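About Nultora

Nultora reviews claims about machines that do chores. We started in January with two people, a rented office in Vorkoscombe and a list of 51 promotional videos in which a robot tidied, folded, wiped or sorted something. We wanted to know how many of those jobs we would trust the machine to do in our own kitchens. The answer then was none, and we have not had to revise it by much.

We are not against robots. Efe Ogundipe spent eight years fixing packing lines before she came here, and she will tell you that a machine bolted to the floor, doing one thing to one part, is a fine piece of equipment. A house is a different matter. So is the back corner of a small shop where the parts come in mixed and someone has left a mug on the bench. Most of what gets called "household automation" still depends on a person having set the table first.

What we look at

Our clients are mostly buyers: care homes, small manufacturers, two hotel groups and a school district. They come to us with a brochure and ask if it's true. We read the brochure, ask the seller for unedited runs and then watch the job ourselves from start to finish. We pay more attention to the plain tasks than the showy ones. Picking something up and putting it in a container sounds too dull to charge money for, but it is most of what clearing a table amounts to.

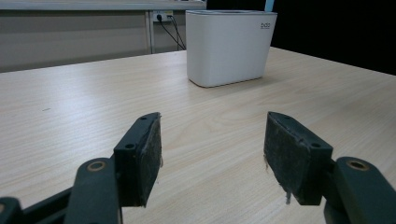 The trouble with dull tasks is that people are so good at them that they can't say what they are doing. Ask a line worker how hard she squeezes a thin part and she'll shrug. So when a seller tells us their system "understands" putting things away, our first question is what it does when the thing is lying at a bad angle. Our second is who picks it up when it falls. If the reply to the second one is "our support engineer," the buyer ought to know what that engineer costs.

We also ask how much of the skill belongs to the person. Put a simple two-finger gripper in a human hand and it becomes surprisingly capable. That says a good deal for the human -- and for the gripper, to be fair. It says very little yet about software working by itself on somebody else's table. 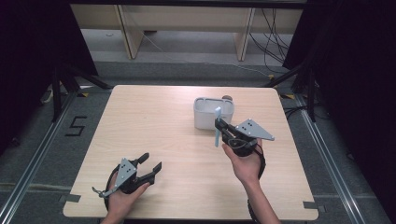

Hand-held grippers at work, the right one closed on a thin light-blue stick by the white basket.

How we score

A job has to be repeated 200 times before we write a word about it. We count every stop and every time a person steps in, including the small nudges that sellers like to leave out. Cletell, our scoring sheet, is free to anyone who writes to us. It fits on two pages and the second one is mostly space for complaints.

Our longest review so far was of the Iyamu sorting arm, which ran to 329 logged faults. Some of those were minor. We gave the makers the full log, they argued with it, and we changed four entries. The arm is better now than it was. We would still not leave it alone with a dishwasher.

Who we are

Nnamdi Afolabi runs the test days and writes the reports. He used to buy equipment for a furniture plant and has signed for at least one machine he regrets. Efe Ogundipe handles the mechanical side and most of the arguments with sellers.

We take no money from anyone whose product we are reviewing -- no travel, no loan units kept past the test, no lunches. Reports go to the client first and are posted here eight weeks later, good or bad.

If you think your machine can do a chore, we'd like to see it. Send the whole run, with the sound on.

Page last updated June 15, 2018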